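Kiltside Kitchen Clear-Out - The Gallery

Well, it's finally up! I promised a bunch of you that I'd put the kitchen clear-out online once I had a minute, and it only took me until March to find one. If you've been reading for a while you know the deal: small kitchen, too many things, a white tabletop that ends up holding whatever doesn't have a home yet. The move to Kiltside was supposed to fix all that. It did not (I packed every single thing and brought it with me).

So this winter I made myself go through the lot, one cupboard at a time, starting with the plastic stuff, the strainers and all those little odds and ends. The rule was simple. Everything comes out and goes on the white table, and it doesn't go back in unless I can tell you the last time I cooked with it. I got through 41 pieces on the first go, and I'll admit a few of them snuck back in after dinner when my willpower was low.

I'm keeping the words short on this page because it's a gallery and you came to look. Click through if you want it larger. The longer write-up, with the shelf measurements and my rant about drawer dividers, is on the main Cantero page. 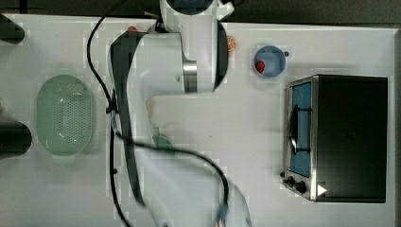

The pale green colander on the white table, with a little orange round up near the top. Colander stays!

I have to say a bit more about that colander, sorry. I've owned fancier ones. There was a big steel bowl from Gollex that I saved up for and then hardly touched, as it took up half the sink and was a pain to dry. The oval shape is what won me over. All those tiny holes in the bottom are great for rice and lentils and berries, anything that would slip through a bigger hole and vanish down the drain. And I love the color, kind of like the inside of a cucumber. Green against white makes me happy first thing in the morning, which is more than I can say for my alarm clock.

It used to live at the bottom of a stack under the mixing bowls, so getting it out meant lifting everything else first and usually dropping a lid on my foot. Now it has its own spot on the low shelf by the sink, and I've used it more in a month than I did all last year. If you have one thing you reach for daily, get it out from under the pile. I know that sounds obvious, but it took me way too long.

Orange turned out to be my other color this winter. I never planned on it, but I kept bringing home small bright things and now I look for them - mugs, dish towels, a trivet I really didn't need. They look so cheerful next to pale green. My kitchen is almost all white otherwise, and it can feel like a dentist's office around four in the afternoon when the light goes.

A few of you asked where the rest went. One box to a neighbor who just got her first apartment, one to the swap shelf down at Nerkusar, and one is still sitting in my hallway, where I walk into it roughly every night. I'll deal with it. The swap shelf is wonderful, by the way, and if you're local you should go in the morning when the good pans are still there.

Next up is the spice cupboard, and I'm a little scared of it. I found a jar of something brown in the back with no label at all, and it smelled like cloves and old books. If you've got a good way of storing small jars in a deep cupboard, leave me a comment! The last gallery got 40 of them and I read every one, even the long argument about wooden spoons.

3,579 views on this album so far - thank you, that's bananas for a page about kitchen stuff.

Back to all galleries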